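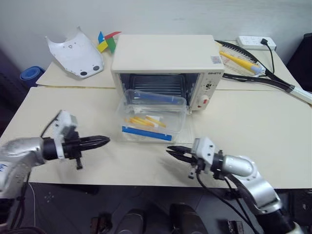
Department of Food Science and Packaging, Trardale

Search this site Enter keywords Go

Moisture Loss in Reheated Potato Sticks Stored in Latching Containers
Student project report, summer session
Authors: Olga Cunha, Virgilio Fajardo
Supervisor: Guadalupe Cárdenas
Submitted July 28, 2020

Print this page | E-mail this page
Shares 2 Comments 0

1. Background

Fried potato sticks lose their crust within a short time of being boxed. Steam leaves the core, condenses on the lid and is taken up again by the surface. Reheating in a small countertop oven drives off part of this water, but it also dries the core, and a stick that has been reheated too long is hard at the ends and hollow in the middle. The project measured mass loss in stored and reheated sticks and compared it with crust firmness as scored by a panel.

The work continues a study by Fulgencio Palacios, who stored sticks in paper sleeves only. His report recommended that closed containers be tested under the same conditions.

2. Materials and method

Frozen sticks were bought in one lot from the Lim wholesale store in Jadville. Each sample was fried, drained on a rack, weighed and divided between two storage conditions: lid latched, and lid resting on the rim without latching. All samples were held in a refrigerator overnight.

Reheating was done in a toaster oven with a dial timer. The oven was run empty before the first sample of each session. Sticks were placed on the wire rack in a single layer and weighed again after reheating. The balance read to 0.1 g and was zeroed with the weighing dish in place.

Firmness was scored by a panel drawn from the second-year class. Panel members were not told which storage condition a sample came from. Scores were entered in Codeo, the department's data sheet program, and exported for analysis.

A total of 101 samples were prepared. Of these, 30 were discarded after the refrigerator door was found ajar on a morning in June. The discarded samples were not replaced.

3. Results

Samples stored with the lid latched lost less mass in the refrigerator than samples stored with the lid resting. After reheating the order was reversed: latched samples gave up more water in the oven, and the final masses of the two groups were close. The remaining difference was smaller than the spread within either group.

Firmness scores favored the resting lid. Panel comments on latched samples used the words "damp" and "leathery" more often. Short sticks scored lower than long ones in both groups, and this effect was larger than the effect of the lid.

4. Sources of error

The timer dial has coarse markings and was set by hand. Nicanor Alvarado set it for all sessions to keep the operator constant, but the repeatability of the setting was not measured. Oven temperature was taken from the control and was not checked with a thermocouple.

Stick length was not controlled. The lot contained many broken pieces, which were distributed between the groups by hand and without a written procedure.

5. Further work

The holding time should be varied, with length-sorted sticks and a logged oven temperature. A vented lid is a possible third condition. The department store has agreed to set aside up to 2,000 g of frozen sticks from a single lot for the next group.

Raw data sheets are kept with the supervisor and can be consulted on request.

Print this page | E-mail this page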